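Talk for the evening group, 9 November 2021
Speaker: Theano Kokkinos

**Slide 1. Why I talk about quiet colors**

- Say good evening, thank Leonidas Theodorakopoulos for the invitation.
- My subject is choosing colors for a small apartment. I am not an architect. I painted my own rooms in Turkovley three times, and two times I was wrong.
- Ask: who has bought a paint only from the little card? Wait for the hands.

**Slide 2. The card and the wall**

- A color on a card is small and it has white paper next to it. On a wall it becomes stronger.
- Tell the story of the yellow kitchen — keep it short!
- Paint a big sheet of paper first and move it through the room for some days. Look in the morning and with the lamp on.

**Slide 3. Pale wood, soft green**
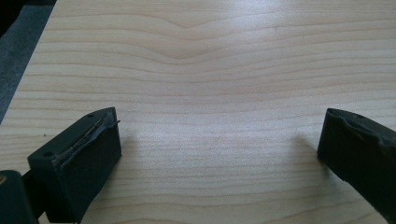
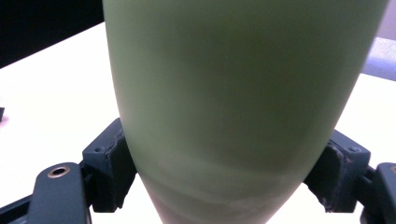
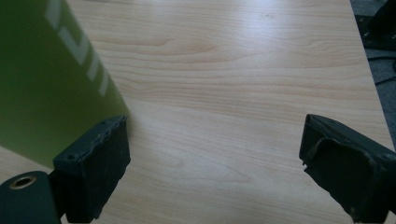
**Slide 4. Light**

- The same surface has more than one color. Where light falls on it, it goes whitish. Go back one slide if people look confused.
- North windows make green colder. Speak slowly here, last time I hurried.
- Bulbs: 3000 kelvin is warm enough for a living room. Mixed bulbs in one room disturb me very much.

**Slide 5. Money**

- My budget for the last time was 200 euros, with brushes.
- Cheap rollers lose hair in the paint. Buy one good roller and wash it.

**Questions**

- If somebody asks about dark ceilings, say that I have never tried it.
- Finish at 8, the room must be locked.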